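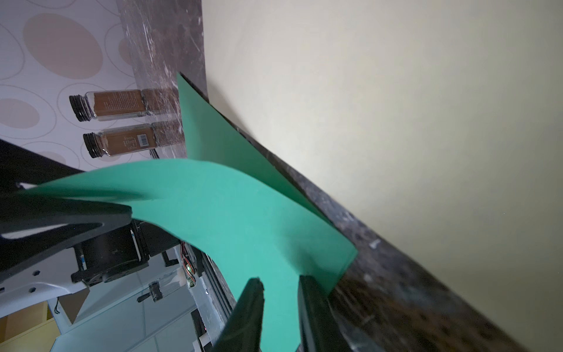

Folding by Hand: Learning Simple Paper Models in a Community Class
Project report, second term
Demetrio Moya

Introduction

My grandmother kept a drawer of folded paper birds beside the cooker, and I suppose this project began there, long before I had to hand in a title for it. I wanted to find out how grown-ups with no experience of paper folding get on when they try to learn a model, and whether they do better with printed diagrams or with a person sitting next to them and folding along. It is a small question, but I have grown very fond of it over the past few months.

The classes took place at the Graltbridge community rooms, which let me have the long table on weekday evenings from seven o'clock. I would like to thank everyone who came, especially those who came back in December when the heating was being temperamental and we all folded in our coats.

What I did

I had 16 learners altogether, split into two groups. The first group worked from a booklet I had drawn myself, going through each model at their own speed. The second group had no booklet at all and copied me fold by fold. Both groups learned the same models in the same order: a cup, a boat, a box with a lid and finally a crane, which I knew would be the hard one.

Choosing the paper took me far longer than I had planned. I began with a pack from Sustico, which has lovely colours but is rather soft, and a crease made in the wrong place never quite goes away again. I then tried a heavier sheet from Groromico. It held a beautiful sharp edge on the boat and was hopeless for the crane, as the neck came out as thick as a thumb. In the end I used the Sustico paper for everything, so that both groups would be treated alike, and cut it into large squares — bigger than most books suggest — because beginners find small folds so fiddly.

What I found

In the final session 13 people finished a crane without help. Most of the three who did not were in the booklet group, and all of them got stuck at the same point, where a flap has to be opened out and pressed flat into a diamond. I had drawn that step with one arrow. Looking at it now, I can see it needed at least two drawings and probably a third from the side.

The copying group were quicker and a good deal noisier. They helped each other, they laughed at my boat, and they asked questions I had not thought of. When I asked everyone to fold the box again two weeks later, though, the booklet group remembered it rather better. One lady told me she could still see the page in her head. Ahonen's chapter on learning handcrafts, which my tutor lent me, makes a similar point about knitting patterns, and I wish I had read it before I started.

What I would change

I would let each group try both ways of learning, with different models, so that people could compare them for themselves. I would also redraw the booklet from scratch, with bigger pictures and far fewer words. My written instructions were much too long (my tutor says the same of my reports, and she has a point), and several learners admitted that they had skipped them.

The new booklet is half drawn already, and the Graltbridge rooms have offered me the table again after the spring break. I shall be starting with the box this time and leaving the crane until people ask for it.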